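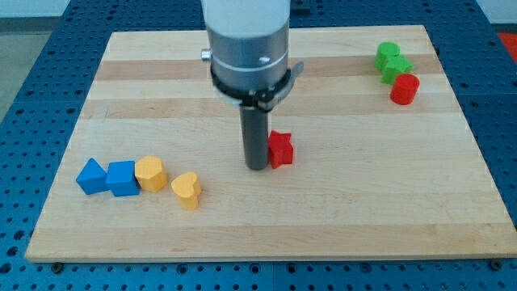

1/ I've spent most of this year writing house rules for the small arms in our teaching lab at Prarel. Posting the ones that survived, in case they help anyone setting up a bench with a cobot and a few students.

2/ Rule one is dull. Write down what the arm is allowed to touch. Ours says: the blocks, and the air above the board. The board itself is a no. If the tool meets wood, the run stops and gets logged, even when nothing is marked.

3/ Bolt the work surface down. We had a board that could slide a bit, and a week of results went in the bin over it.

4/ Tool tip height gets checked at the start of each session, at slow speed, with a hand on the stop. We set 2 mm clearance for pushing tasks. A long straight finger will flex more than you think if you go lower and catch an edge.

5/ Tight layouts are where people get careless. A round peg next to a star is a different job from a round peg next to a cube — the points catch and the block turns. So the sheet has to say which shapes are in play as well as how many.

6/ Speed. Gudrun Wunderlich at Fadevska talked us into a lower cap for anything within arm's reach of a person. People grumbled. We kept it.

7/ Every log needs the tool fitted, the clamp check, the payload setting and the name of whoever was at the stop. Last audit we had 978 logged runs and 437 of them were missing at least one of those. That was on me. The form was too long.

8/ The new form has four boxes and fits on half a page. Almost 18 weeks in and the gaps are rare now.

9/ A question I get a lot: does a collaborative arm need a risk assessment? Yes. The arm is one part of it. The tool, the workpiece and the task all count, and a hard rod on the end changes the answer. Redo it when you swap tools.

10/ Janssen asked for the template, so I'm tidying it up and will put it on the Drarkent page in January. If your rules differ on tool clearance I'd like to see them. Replies are open.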